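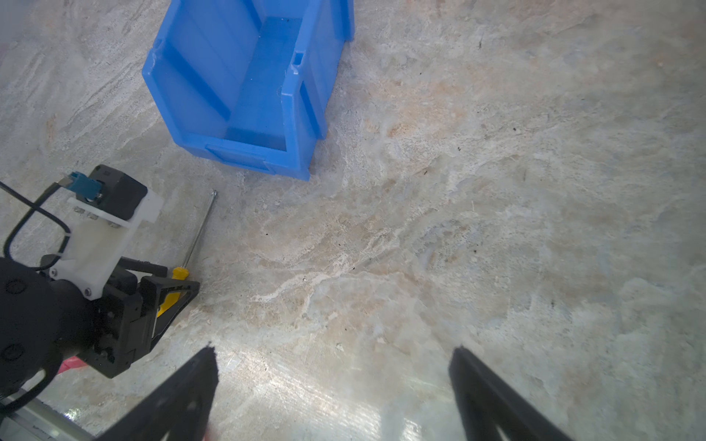

Clasen Dried Hibiscus, Whole Flower, Lot 854

Pack sizes: 400 g pouch, 20 kg sack
Cut: whole flower, hand picked
Origin: Wistotero
Moisture: 11 percent or under at packing
Color in the cup: deep red going to purple
Ingredients: hibiscus, nothing else

I've been selling dried hibiscus longer than I've been selling anything else, and it's still the one I get most excited about when a new lot comes in. This one is from Wistotero again, same growers as last season, and I like it better than the last one (which I liked a lot, so take that how you want). The flowers are bigger, there's less dust at the bottom of the sack, and the sourness is rounder. If you bought the previous lot and thought it was a bit sharp, give this one a try before you go adding more sugar.

You're getting the whole flower, technically the calyx, which is the fleshy red part that stays on after the petals drop. Everybody calls it the flower, my suppliers included, so I do too. It's picked by hand and dried in the shade on raised screens. Sun drying is faster and cheaper and you can usually tell, the color goes brownish and the tea comes out more rust than red. I've bought sun-dried before when I had no choice and I was never happy with it.

What it tastes like

Tart first, like cranberry, then something closer to plum. There's a little dryness at the end, but nowhere near what you'd get from black tea. No caffeine at all, so I drink it at night. Cold it's another drink entirely, brighter and fruitier, and if I'm pouring it for someone who has never had hibiscus I always pour it cold!

How I make it

Hot: a small handful of flowers in a pot, boiling water, five minutes, strain. Go to eight if you like your mouth to pucker. I don't bother with a fancy strainer because the whole flowers stay in big pieces and don't slip through.

Cold: two handfuls in a big pitcher of cold water, into the fridge overnight. In the morning pull the flowers out and sweeten it while you stir. Lime is good in it. So is fresh ginger, sliced thin and put in with the flowers from the beginning. Mint too, but add it late or it takes over.

Syrup: equal parts water and sugar, heat until clear, throw in as many flowers as the liquid will cover, turn the heat off and leave it for an hour. Keeps two weeks in the fridge in a clean jar. I put it on pancakes and nobody in my house complains.

The used flowers are edible, by the way. Chop them up and cook them down with onion and a bit of chili and you've got a taco filling that surprises people.

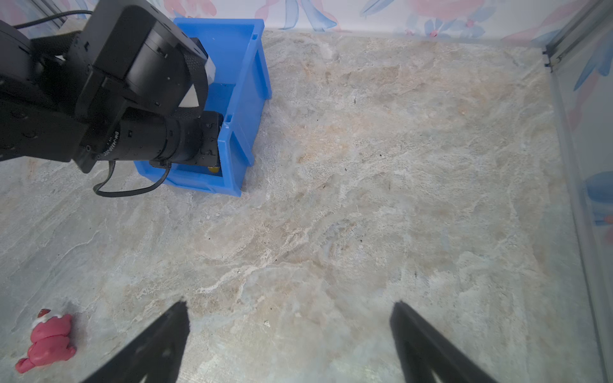

A word about stains, while I'm at it. Hibiscus will color a white countertop, a wooden spoon, a light shirt and your fingertips. Wipe it up quickly with cold water and you'll be fine on most things. I can't promise anything about the shirt.

Which one should you buy?

I carry three hibiscus products now, and I get asked about the difference almost every day, so let me go through them.

The Wistotero whole flower, the one on this page, is for people who brew loose and want the best flavor. It costs the most of the three and I think it earns it.

Hamdan Cut is the same plant chopped to a medium size, a little more sour and a lot easier to blend. If you make your own tea mixes with rosehip or orange peel, get that one. Whole flowers don't mix evenly with small stuff, they float up to the top of the bag and you end up with one cup that's all hibiscus and the next one that has none.

Panis Fine is a tea bag cut. It brews fast and dark. It also goes flat faster once it's open, so please don't buy a sack unless you're really filling tea bags with it.

Packing and storage

The 400 g pouch is a zip pouch with a foil lining. Squeeze the air out, zip it, keep it in a cupboard away from the stove. I say use it within a year of opening. It won't go bad after that if it stays dry, but the color fades and you'll find yourself using more to get the same cup.

The 20 kg sack is a paper outer with a food-grade plastic liner inside. It isn't resealable, so fold the liner over and clip it, or move the flowers to a tub with a tight lid. Hibiscus pulls moisture out of the air like you wouldn't believe. If the flowers go from crisp to leathery they've picked up some damp. A little bendy is normal, sticky isn't, and if yours arrive sticky I want to hear about it.

I measure moisture on every lot before it's packed and 11 percent is my cutoff. Anything over that goes back on the screens.

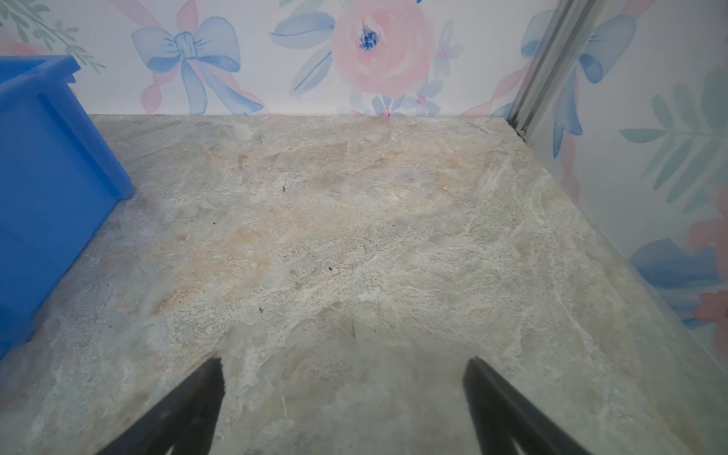
Shipping and bulk orders

Pouches go out the next working day if you order before noon. Sacks take a bit longer because I open, check and re-close each one first. If you're ordering several sacks, write to me before you pay and I'll work out the freight, which is nearly always cheaper than what the cart calculates on its own. The cart isn't very smart about heavy things.

Samples are free for cafes, bakeries and small drink makers, you just cover the postage. Tell me what you're making! A soda maker and a jam maker want different things from the same flower, and I'd hate for you to end up with a sack of the wrong cut.

I can send a copy of the lab sheet for lot 854 with any order, just ask for it in the order notes. Private label is possible on the pouches but not on the sacks.

The next harvest gets picked late in the year and usually reaches me in January, so when this lot is gone there may be a gap. Last time the whole flower sold out first and I had a few weeks of only Hamdan Cut on the shelf. If you run a menu that depends on it, order a bit ahead.

Returns: unopened pouches, any time within a month. Opened ones, write to me and we'll sort something out. Sacks can be returned only if the liner seal hasn't been broken.

Also in this section: Hamdan Cut Hibiscus, Panis Fine Hibiscus, Clasen Rosehip Shells, Clasen Dried Orange Peel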